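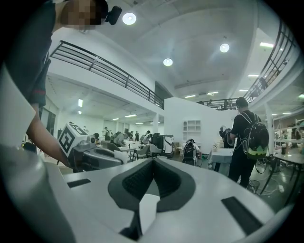 mapleknot
Does it matter how many different people record the demonstrations for a hand-held gripper dataset, or is the total number of demonstrations what counts?

gantry_gus
Both count, but once you have a fair pile of demonstrations, adding new people and new tables seems to help more than adding more of the same. We trained the same policy on two sets of 600 demos of one task (cup onto saucer). One set came from two very practiced people at one table, and the other was spread over everybody we could talk into it, at tables all over the building. On a table neither set had seen, the spread-out set won comfortably. On the home table the practiced pair won, though not by much.

mapleknot
Oh, that's so helpful, thank you! I've been going back and forth on this for weeks (my labmates are tired of hearing it). We're a small group using the Flular grippers and I had more or less decided to do all the recording myself, mostly because I've gotten pretty smooth at it and everyone else's first tries are so wobbly. Did you throw out the wobbly ones, or did you keep them in?

gantry_gus
We kept anything where the cup ended up on the saucer and the tracking hadn't dropped out. Wobbly was fine with us. Frozen was worse! New people tend to stop in mid-air and think about what comes next, and the policy picks that up and stops in mid-air too, and then it just sits there. We ended up trimming long pauses before training and I'd do that again.

tin_teacup
I'm going to disagree a little, and please take it kindly because I've enjoyed reading this. I don't think you can say it was the people. You changed people and tables together. If your two practiced folks had carried their grippers around to all those same tables, I'd bet you would have gotten nearly the same result with much cleaner data. At Loltitz we kept one operator and moved her from room to room, 500 demos of folding a dish towel, and it carried over to new rooms very nicely.

gantry_gus
That's a fair hit, and it's the first thing our reviewer said too. We did go back and try to pull them apart with a smaller run, 200 demos in each arm, tables held fixed and only the people changed. There was still a difference in favor of more people, but small enough that I wouldn't want to hang a paper on it. So I'd put it this way: tables first, people second.

tin_teacup
Then we're closer than I thought. I would still worry about left-handers and two-handed tasks, where everyone has their own idea of which hand goes first. With the towel we had a second operator for one afternoon who always started from the far corner, and the policy trained on both of them would reach for one corner, change its mind, and reach for the other. We took her part out and it settled right down.

pondside
Long-time reader, and I have a soft spot for this topic. I worked on the Skistcombe collection, which was a big shared space with lots of people recording at the same time, and I'd say the operator question looks different at that scale. You can't keep everybody consistent, so you stop trying, and you write the instructions so the one choice that matters (which hand picks up first) is fixed and the rest is left alone. We had one printed page per task and it saved us so much grief.

The other thing I'd pass along is to save the operator ID with every single recording, even if you're sure you won't need it. We didn't for the first 83 and I still think about those.

mapleknot
Oh no, the operator ID! I haven't been saving that at all, but I'm going to add it tonight before I record another thing. And can I ask how you all picked your test tables? I was going to hold out one table, but reading this I'm thinking one isn't enough.

gantry_gus
One isn't enough, no. Ours had a dark top and every method looked terrible on it, so for a while we thought we had a bug. Hold out a few that differ in height and color, and don't peek at them while you're tuning.

tin_teacup
Seconding that. And run the same starting positions for every policy. We put tape marks down and it takes all day, but otherwise you're comparing where you happened to set the towel.

pondside
If you're reading up, the Jia write-up has a nice section on trimming pauses. I don't agree with their cutoff (too short for slow, careful tasks like pouring), but the plots are worth your time.

mapleknot
Downloading it now. I've talked two labmates into recording with me starting in January, and one of them is left-handed, so I'll write up the instruction page first and post a draft in this thread for you all to pick apart.

Contact us | Copyright the forum members and their respective authors | Back to top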